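Console and Cable Safety Walkthrough, Grornden Game Room
Checked 12/27/22 by Veerle Verbeke, with Thijs Schouten reading the labels from the floor

Hello again to all of our players, parents and evening regulars. We go through the game room from top to bottom every December, after the big rush and before the winter league starts up, and I like to put the whole checklist up on the site with my comments so that you know what we looked at and what we still owe you. It runs a bit long, as it always does (Pieter Nijs tells me I could fit it on a postcard, and he's welcome to try!), but please do read at least the items marked Needs Work.

Power and outlets

1. Wall outlets tight, no scorch marks, covers in place. OK
Comment: All good along the window side. The cover behind the racing seat had a hairline crack and Thijs swapped it while I was still writing it down.

2. No power strip plugged into another power strip. NEEDS WORK
Comment: We found 2 of these, both behind the retro shelf. I do understand how it happens, somebody brings in an old console with a chunky adapter and it covers three sockets at once, but please come and find one of us and we'll get you a short extension lead that's meant for the job. Both have been pulled apart and the shelf is on one strip again until the new outlet goes in.

3. Total load on the retro shelf strip under the posted limit of 900 watts. OK
Comment: Well under, even with both of the old tube TVs running. The limit is our own, written on the yellow card, and it's on the careful side.

4. Console docks and power bricks clear of fabric, carpet and bags. OK, with a reminder
Comment: The bricks were fine on the day, but I took a scarf off one of the docks on my way in. They get warm in use and they need air on all sides.

Consoles and software

5. Vents free of dust. OK
Comment: Abdelghani Fawzy cleaned the lot with the small brush. The console at station four had the most in it by far, and the fan is a good deal quieter now. I hadn't noticed how loud it was until it stopped!

6. System updates installed, auto-sleep turned on. NEEDS WORK
Comment: Everything is up to date except the console at the end of the row, which ran out of storage halfway through the download. If you have old clips saved on it that you want to keep, move them to your own card by the end of the week, please, and after that we'll clear space and try again. Auto-sleep is set to 20 minutes on every console. I know some of you like to leave a game paused while you get a snack, and that should give you plenty of time.

7. Parental settings locked on the junior consoles. OK
Comment: Checked by Stijn Wuyts, who changed the PIN at the same time. Parents who need it can ask at the desk.

Arcade corner

8. Cundodero cabinet: rear door locked, ground wire attached, no bare ends. OK
Comment: The lock is stiff but it holds. A drop of graphite would help, and I've put that on the shopping list.

9. Cundodero cabinet: buttons and stick seated firmly. NEEDS WORK
Comment: The player two jump button spins in its hole if you lean on it. It still plays fine, but a spinning button pulls on the wires behind it, and I'd like that nut tightened before the league.

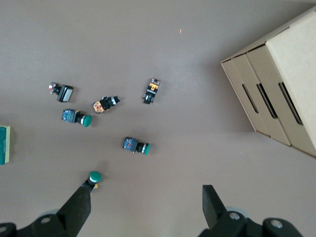 10. Irnex dance pad: mat flat, edges taped, cable out of the walkway. OK
Comment: The tape was fresh and the cable now goes along the wall behind the skirting clip. Please don't drag the pad by its cable when you turn it around for doubles — lift it by the corners, two people if you can.

11. Mulder racing seat: frame bolts, pedal plate, wheel clamp. OK
Comment: One bolt on the pedal plate took nearly a full turn, so we'll look at that one again next month. The wheel clamp is solid.

Room and exits

12. Both exits clear, signs lit. OK
Comment: The folding chairs have crept back toward the side door. They weren't blocking it, but they were thinking about it, and Stijn has moved them to the cupboard.

13. Fire extinguisher in date, gauge in the green. OK
Comment: Nothing to add.

14. Headset pads and controllers wiped down, torn pads removed. OK
Comment: Two headsets went in the repair bin. The rest are clean and hanging up, and thank you so much to everyone who hangs them back on the hooks.

Still open after this check: the new outlet at the retro shelf, the storage and update on the end console, the player two button. Pieter has the first one, Abdelghani the other two. If you spot anything else, write it in the blue notebook at the desk with the station number next to it.

Veerle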